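Marlina Majimbun
28/01/2023

Right, kettle's on, so I'm finally going to write the thread I've been promising about moving Mum out of the house in Stanley. Get comfortable, I do go on a bit.

2/ For those who don't know her, Mum is 84 and had been in the same house since I was in primary school. She decided by herself, over a plate of scones, that she wanted a unit in Ollby near my brother. We all said are you sure, and she said she'd already rung the agent!

3/ I thought the furniture would be the hard bit. It was the drawers. Every drawer in that house had another drawer's worth of things underneath it. Rubber bands, birthday candles, the instructions for a toaster we had in the eighties.

4/ My neighbour Imelda Gatchalian had moved her own father the year before and she gave me the best advice of the lot. Start with the rooms that don't have photos in them. Laundry, linen press, shed. You get your eye in before you come to anything that might make you sit on the floor and cry.

5/ I ignored her, of course, and started with the photos. Lost a whole day. Lovely day though – I found Dad in shorts I'd forgotten existed, and a letter from my aunt that Mum read out loud twice.

6/ Imelda also said to measure the new place before you promise anybody that anything will fit. We did listen to that one. The sideboard is 139 cm wide and the only wall that would take it has the heater on it. Reet Dzene from Mum's choir has it now and sends us pictures of it with flowers on top.

7/ On selling things: be gentle with yourself about the prices. The good dinner set, which was never used because it was good, went for $200 to a very sweet young couple. Mum told them they had to eat off it every single night or she'd want it back.

8/ The kitchen took longest, mostly over the fridge. Mum's old one was too deep for the unit, so she had to choose a new one and she was not going to be hurried. We talked fridges at breakfast, we talked fridges in the car, my brother rang from work to talk fridges.
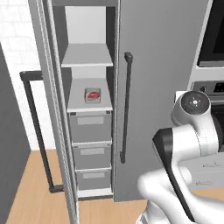

9/ What she cared about in the end was whether she could reach things without bending, and whether she could pull the door open on a day when her hands are bad. Not a word about the freezer. I'd have got that completely wrong if I'd chosen for her, and I very nearly did, to save time.

10/ So that's probably my main bit of advice, if you're about to do this with a parent. Let them pick the boring things. We were all so careful to ask her about the paintings and the jewellery, and she had far stronger feelings about the fridge and the clothesline.

11/ Big thank you to Osaze Eze, who drove the truck and carried the piano stool in on his head to make her laugh. And to Tarun Pandey next door to the new place, who turned up with a curry before we'd found the forks.

12/ She's been in since May and she's joined the library and a card group. I'm still finding her rubber bands in my own kitchen. If you've got a move like this coming up, ask me anything, I'm happy to chat – I've got the number of a good piano tuner too.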